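Report on the visit to the Kultico housing development, Astham

Members of the lending department visited the Kultico development at Astham in January to see how new homes are valued and released for sale. The party of eight was received by Yanling Zheng, sales manager for the site, and the tour began at 10 am.

The development will have 60 homes when complete. Two show homes were open, and members were taken through both before a talk on deposits, mortgage offers and the usual causes of delay between reservation and completion. Ms Zheng noted that buyers often allow too little time for the lender's survey.
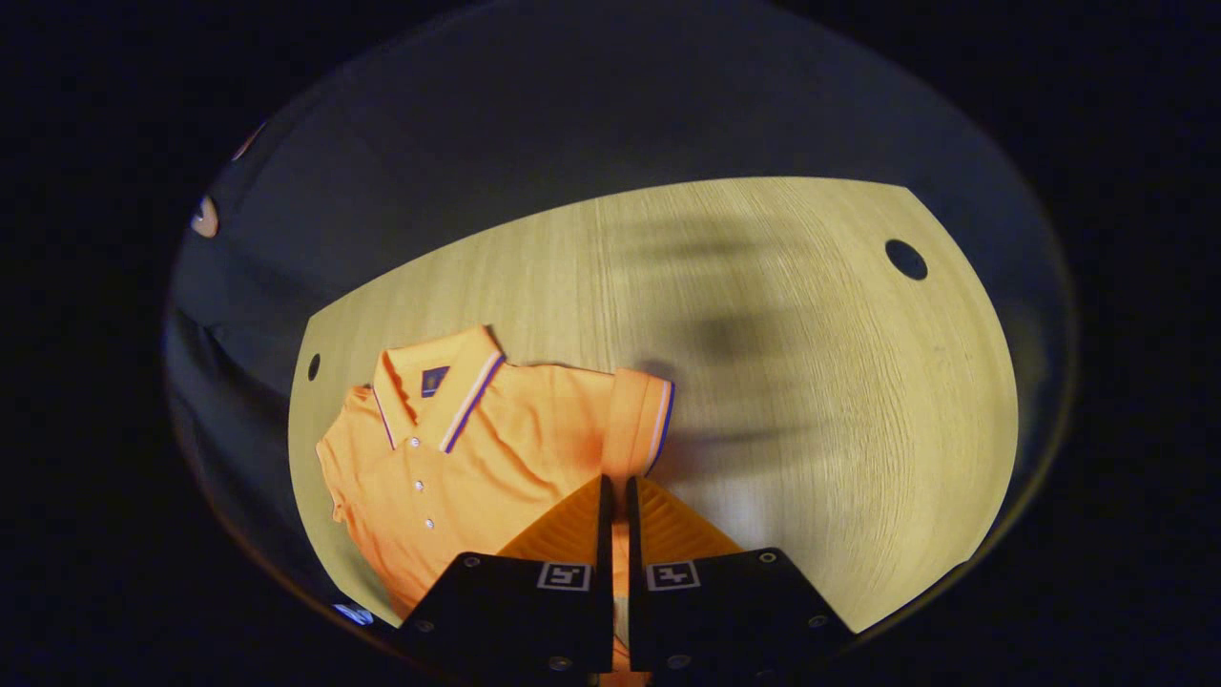
Orange polo shirt with striped collar trim, folded on a wooden table.

The afternoon was given to Plot 2159, a resale handled by the agents Fu Bivska. The agents set out the papers a lender requires before funds are released - chiefly the title, the survey and proof of insurance - and answered questions on service charges.

The department thanks its hosts. Copies of the fee schedule may be requested from the lending office.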